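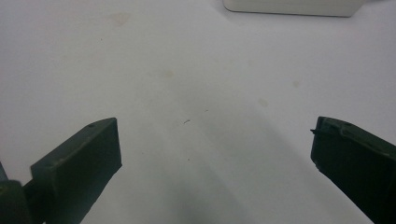 Gripper fingers over a white tabletop

Ticket 748 - Solver reports INFEASIBLE for a plan that was feasible before
Status: closed
Product: Gunura planning model, Staltomside site
Opened: April 11, 2024

Problem as reported

The weekly production plan for Staltomside is a linear program with 12 periods. Until last week it solved to optimality. Now Ung, our solver, stops in the presolve and writes:

presolve: row DEM_P3 inconsistent
status: INFEASIBLE

The user says that no demand was changed. He asked if the solver is broken, because the old plan can still be typed in by hand and "it looks correct".

First check

I exported the model to an LP file and solved it with presolve turned off. Phase one ended with the sum of artificial variables equal to 3. A value greater than zero at the end of phase one means that no feasible point exists, so the presolve message was right. I also made the feasibility tolerance looser, from 1e-6 to 1e-4, and nothing changed. A gap of 3 units is not a rounding problem.

Second check

I put the old plan into the new model as fixed values. All rows were satisfied except one, the capacity row of period 3. There the left side is 1385 and the right side is 1382. In the older LP file from the archive the right side was 1385, so the old plan used this capacity completely and had no slack.

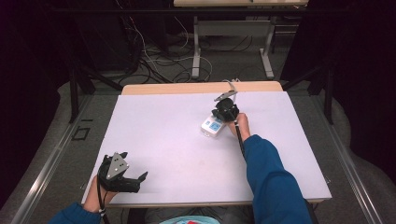 The capacity row is built from a table of machine hours, and each line of the table can be switched on or off with a 0/1 column. I multiplied the lines by hand and found that one line for period 3 was set to 0. Its contribution is exactly the 3 missing units. When I explain this column to new users I compare it with a white power strip with blue sockets, like the one in the photo: each machine is one socket, and the sum at the end only knows what is plugged in. The model does not give any warning when a line is off, it just makes the right side smaller.

Why presolve named the demand row

This confused the user and also me for some time. Presolve moves bounds from row to row. It first used the capacity row to lower the upper bound of the production variable, then it found that the demand in period 3 cannot be reached even with the opening stock. It reports the row where it noticed the conflict. The cause can be in another row.

To see both rows I computed an irreducible infeasible subset. It contained CAP_P3, DEM_P3 and the stock balance of period 3 - nothing more.

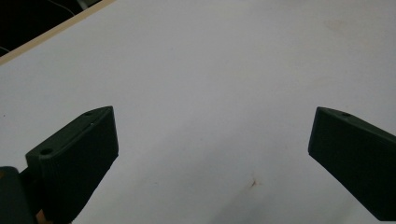
Photo: Sornness

Resolution

The 0/1 value was set back to 1 and the model was solved again with presolve on. Status is OPTIMAL, and the objective value agrees with the archived run in all printed digits. The dual value of CAP_P3 is not zero, as expected for a row without slack.

Changes made in the model

- A slack variable with a high penalty cost was added to every capacity row. If capacity is missing, the solver now gives a plan and shows how much is missing and in which period.
- The export writes a list of all lines which are switched off.

Still open: the penalty cost is the same in all periods. If it is too near to the normal overtime cost, the solver could prefer the slack. I will look at this in a separate ticket before the August plan.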